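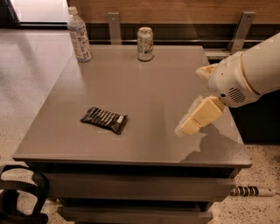
Attachment 1: low table, lounge area, Grundham office. Snack bar and two drinks on top.

Ticket 1078
Opened: 2 March 2020
Site: Grundham, ground floor
Category: Wireless / slow or dropping connection
Status: Waiting on vendor

Reported fault
Laptops in the lounge lose the wireless for 30 seconds or so, then come back. Desks down the hall are fine. Started after the Kumsa access points got their new firmware. Vendor says the two are unrelated. I have my doubts.

Log

Entry 1
Restarted the lounge access point as asked. Dropouts stopped for the rest of the morning and were back after lunch. Please don't close this as "resolved by restart" again. The last one was closed that way and here we are.

Entry 2
Vendor suggests interference from the kitchen microwave. Left it off and unplugged for an afternoon with a sign on it. Three dropouts anyway, and a few cranky people with cold soup.

Entry 3
Moved the lounge from channel 11 to channel 1. No change that I could measure. Vendor's note says "improvement observed". Observed by who? They weren't on site and they don't have our logs.

Entry 4
Ran a constant ping to the gateway from a laptop on the cable and another on wireless. Cable lost nothing. Wireless lost 111 packets, all in clumps, and every clump lines up with the access point logging "client steered". So it's kicking people over to the hallway unit, which is too far away to hold them, and they drift back.

Entry 5
Asked for the steering threshold. Was sent a Pliltberg brochure and a quote for a second unit at $400. Not approving that until someone explains why one was enough in February.

Entry 6
Turned client steering off for the lounge only. Quiet so far, but it was quiet after the restart too, so I'm not calling it fixed. The Sitis monitoring page has shown green the whole time, including during the dropouts, so I've stopped using it as evidence of anything.

Next
- Leave steering off, keep the ping running
- Vendor to supply firmware change notes (asked twice)
- Roll back one unit if the notes don't turn up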